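Would You Like to Call the Game With Us? Floltthorpe Community Radio Seeks Game Night Hosts and Callers

Posted Dec 4, 2020

If you have ever sat on your couch on a winter evening, hollering at a basketball game and explaining the shot clock to a patient spouse, we would very much like to hear from you. Derninent is the small sports desk at Floltthorpe Community Radio, and when the spring rec league tips off in April we plan to carry its games live for the first time. We need 13 people to help us do it, and you do not need one minute of radio experience (most of us had none either, and we still mix up our buttons).

The league will play at the Cropper gym, which seats 390 and gets wonderfully noisy when the home side makes a run. Callers work in pairs, one following the play and the other filling in the color: who just checked in, what a box-and-one is, where to find the good popcorn. We also need hosts for the halftime show and a couple of folks to keep stats.
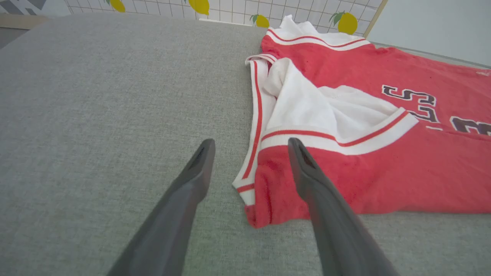
Written by the Game Night Producer
Derninent, Floltthorpe Community Radio

Now for the practical side, and please bear with me, as I do tend to go on! Each caller would take one game a week, plus a short practice call beforehand. We pay $20 a game, which won't make anybody rich but should cover gas and a decent supper. Practice calls are done from home over old game tapes, so all you need for those is a phone and a fairly quiet room. Headsets are provided at the gym.

You should be at least 18, able to get to Cropper on a weeknight, and comfortable talking to people who may never have watched a game in their lives. A good many of our listeners tune in just for the company, so a friendly voice counts for more with us than a head full of statistics. If you speak a second language, do mention it.

To apply, record yourself talking through two minutes of any basketball game you like, and send it with a few lines about yourself to the Game Night desk, Floltthorpe Community Radio, 119 Hiseck Street. You can also drop it through the mail slot. Please include a phone number and the evenings you are free.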